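Speaker notes — "Handles: keep, mend or bin", Levemham hall, April

(Water on the table. Talk slower than you think you need to.)

Evening everyone, and thank you for coming out. Thanks to Fergus Urquhart as well for letting me have the big table, because I've brought far too much stuff again.

Start with the box. Hold up the receipt from the Lidberg sale — 105 pounds for a crate of old kitchen and garden tools, most of them with the handles in a sorry state. My sister thought I'd lost my mind. I've had two winters of pleasure out of it, so I'm not sorry at all!

Pass round the first bundle here (the trowel, the masher, the little brush). Ask people to shut their eyes and just hold them. Which one do you want to keep hold of? It's nearly always the one with the fat rounded end, and I think that's down to the way it sits in your palm when you push.

Then a bit on wood. Don't go on about it, Sorcha! Ash for anything you swing, beech for the kitchen, and for the rest whatever the maker had lying about. Old Ó Riain catalogue — read out the bit about "handles to suit the hand of the purchaser". Page 53, it's got the yellow sticker on.

What goes wrong, in the order I meet it:

- dry wood, from being left on a windowsill or over a radiator
- loose ferrules, usually the same cause
- splits at the top, from somebody using the knob as a hammer (pause, look at Fergus)
- woodworm, which gets a bag of its own and lives in the shed until I've dealt with it

Cleaning. Warm water, a drop of washing-up liquid, a cloth that's been wrung right out. Never leave it to soak. Dry it overnight somewhere cool and then oil it — thin coats, wipe off what's left after twenty minutes. I use the Pruten oil but any decent tool oil will do. Say the thing about oily rags: lay them flat outdoors to dry, don't scrunch them up in the bin. They can catch fire on their own. Say it twice.

Now the knob end. Next slide.
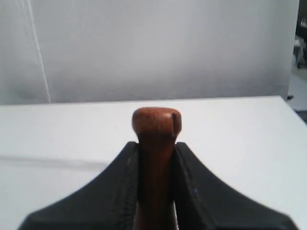
Can you glue a small split without taking the handle off the tool?

Most of the time you can, so long as it's clean and dry inside and you can get wood glue right down into it with a bit of thin card. Wrap it tightly with strips of old inner tube and leave it till the next day.

Smooth, reddish-brown wood with a domed top like that one is a joy to hold, and I wouldn't sand it back to bare just for a thin dark line at the rim. Leave the shine alone where you can. If there's a paler sliver showing next to a crack, try a dab of tinted wax on it once the glue's gone off.

If the split runs down into the shaft of something you swing, though, don't glue it. Replace it. I'm quite strict on this and I'll take the grumbling.

Demo: inner tube wrap on the spare masher. Get someone from the front row up to hold the end.

Finish by 9.40 so we can stack the chairs. Questions over tea, and please put the trowel back in the crate.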